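How to Touch Up a Worn Sorting Bin

By Yabsira Mamo
2020-08-20
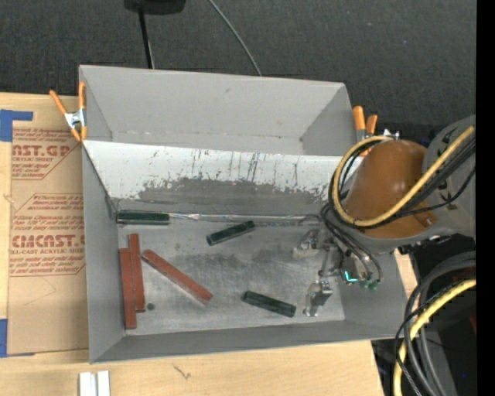
The divider panel, with the white finish rubbed away along the lower half.

A bin that gets used every day wears in the same place first. On ours it was the sloping panel between the front and rear compartments. The top only had thin scratches, but lower down the white was gone in a wide patch with chipped edges. Paint won't hold over edges like that, so most of the work is sanding.

You will need:
Sandpaper, 120 and 210 grit
Dish soap and a rag
Masking tape
Metal primer
White enamel, 2 small cans

Take the blocks out and put them somewhere they won't get mixed up. I keep the red ones and the green ones in separate shoe boxes. Peel off any clear strip in the crease at the foot of the panel and clean up whatever glue stays behind.

Wash the panel with soap and water and let it dry. Sand the chipped edges with the 120 until you can run a finger across without feeling a step. Go over the whole panel with the 210, scratched part included. Wipe off the dust.

Tape along the side walls and the floor. Leave the floor bare — scratches and smudges there don't matter, and paint would only scrape off again.

Brush on one thin coat of primer. Wait 34 minutes or whatever your can says, then put on the first coat of white. Two thin coats cover better than a thick one. Pull the tape while the last coat is still a little soft.

Let it sit overnight before you put anything back in. Enamel takes days to get fully hard, so set the blocks down gently the first week. I did our first bin in April, and the paint cost me 17 dollars.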